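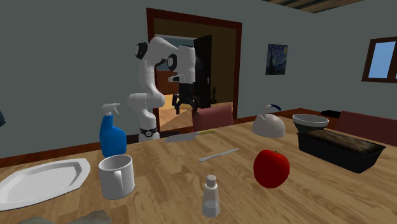
Section 3 covers oiling and curing of the Gullden solid wood table top after assembly. The top is supplied sanded and unsealed, and it must be oiled before regular use. Apply oil along the length of the planks, following the grain. On a light top with visible plank seams and streaky brown grain, excess oil tends to collect in the seams and dries darker than the surrounding wood. Wipe the seams separately, as described in step 6.

Required items: Baudry hard oil (supplied), two lint-free cotton cloths, one 240-grit sanding pad, nitrile gloves, a metal container with a tight lid.

Caution: Cloths soaked with oil can ignite on their own. Place used cloths in the metal container, cover them with water and close the lid. Do not leave them folded or in a pile.

3.1 First coat

1. Remove the top from its wrapping and let it stand in the room for 48 hours. Keep both faces exposed to air.
2. Clear the surface and vacuum it with a soft brush attachment. Do not use a damp cloth at this stage.
3. Shake the oil for one minute. Pour a small amount onto the cloth – never directly onto the wood.
4. Coat the underside first, then the edges, then the upper face.
5. Wait 25 minutes. If dull patches appear, add oil to those patches only.
6. Wipe off all remaining oil with the second cloth. Run a folded corner of the cloth along each seam.
7. Leave to dry for 6 hours with a window open.

Note: End grain absorbs more oil than the face. Two passes on the ends are normal and do not count as a second coat.
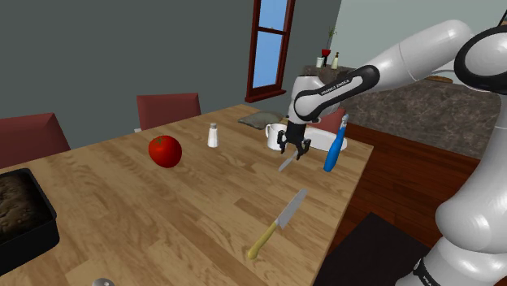

3.2 SECOND COAT AND CURING

1. Check that the surface is dry to the touch. If it feels tacky, wait until the next day.
2. Sand lightly by hand with the 240-grit pad, moving with the grain. Remove the dust.
3. Repeat steps 3 to 7 of the first coat, using half the amount of oil.
4. Keep the top free of water, hot dishes and table linen for 3 days.

Light use is possible during curing, provided that spills are wiped up at once. Full hardness is reached after two weeks at normal room temperature. In rooms below 60 °F, allow twice as long.

Caution: Do not place rubber feet or mats on the top before it is fully cured. They can leave permanent marks.

3.3 Re-oiling

Re-oil when water no longer beads on the surface. One thin coat is enough. Tops treated with the Onness wax finish must be stripped first – see Section 5.

Related items
Gullden bench: assembly
Removing rings and heat marks
Onness wax finish: stripping and renewal
Replacement leg bolts and spacers
Baudry hard oil: safety sheet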